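Hard water and the Gerneck supply: what changes in November

From November the Gerneck zone will take its water from the Plurkard borehole in place of the surface reservoir. The new source is harder. Residents who have lived on the reservoir supply for years will see scale in kettles, on shower heads and around tap outlets, and the settings on some household appliances will need to be altered. The change affects 3642 properties. Addresses on the upper side of the railway stay on their present supply.

Hardness is caused by dissolved calcium and magnesium. When the water is heated, part of the calcium comes out of solution as calcium carbonate and settles on the hottest surface available, normally the heating element. The rate depends strongly on temperature. A hot water cylinder held at 60 degrees scales noticeably slower than one held at 70, but it should not be set below 60 on account of legionella.

Dishwashers. Most machines have a built-in softener with a hardness setting, described in the handbook. Owners of Womano machines should move the dial up by two steps and refill the salt before the first wash. Use dishwasher salt only. Table salt contains anti-caking agents which clog the resin.

Washing machines. Follow the hard water column on the detergent packet. Washing at 30 degrees produces very little scale, and no separate descaling product is needed at that temperature.

Kettles and irons. Citric acid, two tablespoons to a litre of warm water, left to stand and then rinsed twice. Do not use it on enamel or on natural stone. Marble and limestone worktops are etched by any acid, vinegar included.

Tiled floors. Glazed ceramic is not harmed by hard water but dries with a white film. Use less cleaner, change the rinse water more often and wipe dry with a cloth.

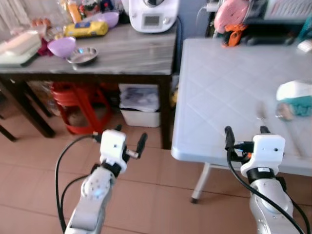
Maruyama writes that the film on her kitchen tiles did not respond to washing-up liquid at any strength, and came off with diluted citric acid left for a few minutes. She adds that the cement grout went slightly rough where she repeated the treatment, and asks whether this was to be expected. It was. Grout contains lime and is attacked by the same acid that removes the film. Wet the joints with plain water first, keep the contact time short and rinse well.

Fishkeepers should test the tap water after the changeover and make partial water changes over several weeks. Hardness figures for each street will be printed with the next bill.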